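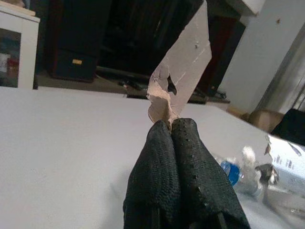
Ulloa Sorting and Unpacking Table

The Ulloa is a table for the small daily work that comes with deliveries: opening boxes, separating cardboard from plastic, putting aside what must be kept. It has a flat, light, matte top and a dark gray trim strip along the front edge. The model is made by Flindisari and is sold through our shop in Gelley.

Top surface

The color of the top was chosen for sorting. Torn cardboard, clear bottles with their caps, used tissues and empty packaging are easy to find on it, also at the end of the day when the lamps are on. The surface has no pattern. In shade it looks a little gray, and customers who need a pure white should ask us for a color sample before ordering.

Cardboard leaves fibers and small crumbs when it is torn by hand. Wipe them with a dry cloth first, then with a damp one. Please do not use scouring powder, it makes the matte finish shiny in places and this can not be repaired.

Front edge

The trim is the part which receives the most contact, from sleeves, belts and boxes that are pulled toward the person. It can be replaced separately. Order the strip together with its adhesive, the old adhesive must be removed completely.

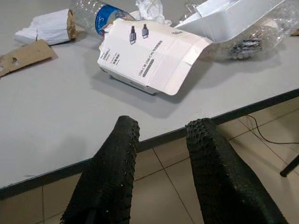 Ulloa top with dark gray front trim; on it, an opened USB-C cable box and a plastic bottle.

Technical data

Length of top: 1,426 mm
Maximum load, evenly distributed: 300 lb
Top: light, matte
Front trim: dark gray, replaceable
Warranty: 3 years
Price: $582, delivery not included

Assembly and placing

The table is delivered with the legs not mounted. Two persons can assemble it with the key from the package. It can stand on tile, concrete or wood. On tile, the feet should not rest in the grout lines, so turn the table a little or move it until every foot stands on a full tile. After one week of use, tighten the screws again.

Bins are not part of the delivery. Most customers put one for paper and one for plastic at the right end, and keep the left end for the items which are not yet opened.

Experience from use

"We ordered one for the parcel room in Brustendale and later a second. The height is right for me, for my taller colleague it could be more." Berenice Solís

Orders and questions

For orders and color samples, write to Fermín Salinas. For replacement trims, write to Hiu-tung Yen and include the length of your table. Prices valid from 4/2/23.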